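September, evening

I have now been in Usmont for two weeks, and this morning I finally went to the swimming class. I was afraid of it since I paid. At home I learned to swim in a river, with my cousins shouting at me, so I never learned how to breathe correctly. Madalena Antunes, our teacher, saw this after one length. She did not laugh. She told me to blow the air out under the water, slowly, like blowing on soup.

The class is 45 minutes. After 14 of them my arms were finished and I held on to the side next to Obaidul, who was also resting. We agreed that the clock on the wall is too slow.
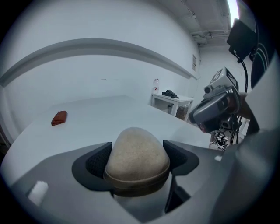

In the afternoon I called Hạnh. She wanted to know if I eat well and I said yes, which is half true. I had rice with egg for 3 days. She will send me her recipe for sour soup, but I must find tamarind first. Quang says the shop behind the bus station has it, only it closes early.

My ears still have water in them. I washed my towel and wrote to my landlord about the window. Tomorrow I want to practice the breathing again, maybe 2 lengths without stopping.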